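Zulladell 200 trench shoring panel

Steel panel, bolt-up struts, fits the Fernutow rail system. For utility cuts, footings, small drainage jobs.

Panel weight 1168 lb. Lift with the two top eyes only - not the strut pins. Struts sold seperately, see parts list. Pins and keepers included.

Stock as of Sep 30, 2025: 70 panels at the Sedgwick yard. More due in October. Rental by the week or month, delivery extra. Site pickup OK with a flatbed and your own straps.

Older Flirnon struts will fit but need the adapter collar, part 969. Order it with the panel, we dont ship collars on there own.

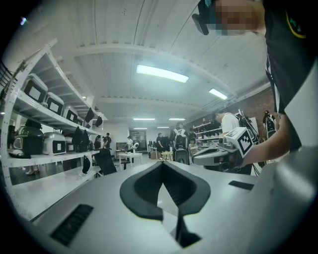

Black shirt, yellow and green emblem near the shoulder.

Tab data on request, send depth and soil type. Returns must be scraped clean or theres a wash fee.

Quotes and yard hours - ask for Jamie Pickering.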